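What an Open Day Should Measure

The Notberg lab opened its doors in October and ran its bin-picking cell for visitors from mid-morning on. I stayed for most of it. My view is that these events report the wrong number.

The figure on the handout was 392 picks since setup. It says little without the count of attempts, the mix of objects, and the number of times a person stepped in. Sylvie Vachon, who ran the cell, gave me the last one when I asked: 15 interventions. That belonged on the handout — in the same type size.

What to watch

Speed draws the crowd, and it matters least at this stage. A cell that takes a minute per object and recovers from its own misses is closer to useful work than a fast one that needs a reset.

The choice of objects tells you more. A stapler on its side, a clear bottle with a label, and a toy brick each ask something different of a two-finger grip and of the vision software. Matching cartons would have made a smoother show and a weaker test.
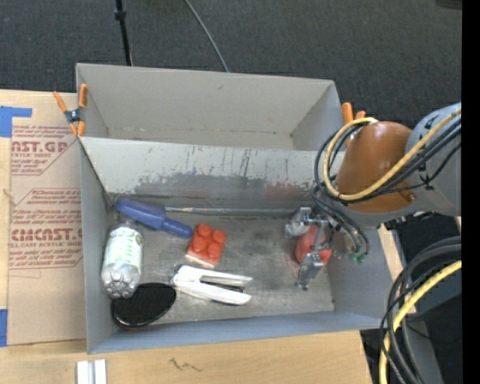
What to publish

Attempts, successes and interventions, listed per object. A fixed run of 300 attempts would do. Domus and Woren should agree on one format before they host their own days, and visitors should ask for it at the door.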